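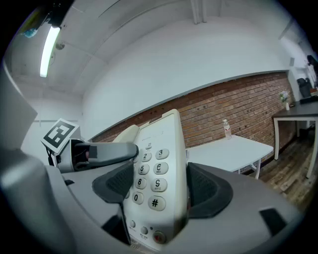 Home | Diary | Garden | Old Radios | Contact

May, 10 at night

My feet hurt and I don't care, because I finally got to the open day at Wondia and I want to get it all down before I sleep!

I took the early train and walked the last stretch from the station. Teófilo Cuervo met us at the door, gave out paper badges and went straight into it, no slides, no welcome film. He's been with the place since it was two rooms over a tire shop, and he talks fast (I filled four pages and can barely read them).

The part I'd come for was the hand-held grippers. You hold the thing, you do an ordinary job with it, and what you did gets recorded so a robot can learn from it later. I knew that much from reading, but holding one is so different. It's bulkier than I'd pictured and you have to think about your wrist the whole time. They had us working with a white corded telephone, a proper one with push buttons and a handset. I wanted to take it home.

Picking up the phone base is the job. You bring the two dark pads in on either side, squeeze, lift, and try to keep it steady. My first go was awful. I came in crooked and pushed it across the table. On my fourth I got it up nice and straight and Teófilo said "good, keep that one," and I grinned like a kid.

He told us the project is called Entili and that they want 600 good pickups of household things before the summer. A woman from Jalavier asked why a phone, of all things, and he said it's smooth, it has a lot of shape to it, and the cord fights you. I liked that answer. I spent years fixing radios and the cord always did fight me.

Lunch was sandwiches in the yard. Then a longer talk about how the recordings get sorted, which went over my head in places – something about throwing out the shaky ones. I asked whether mine were shaky. He was very kind about it.

Missed the 4 o'clock train and got the next one. Want to write to Wolivov and ask if they do visits too. Also must call Mom back, and the tomatoes need water.

3 comments

pinebark: So jealous. Did they let kids try it?

radioshed: Yes! There was a boy of 13 in our group and he was far better at it than me.

Lou M.: My aunt still has a phone with a cord. Works in every power cut.

We use cookies to remember your settings. OK | Read more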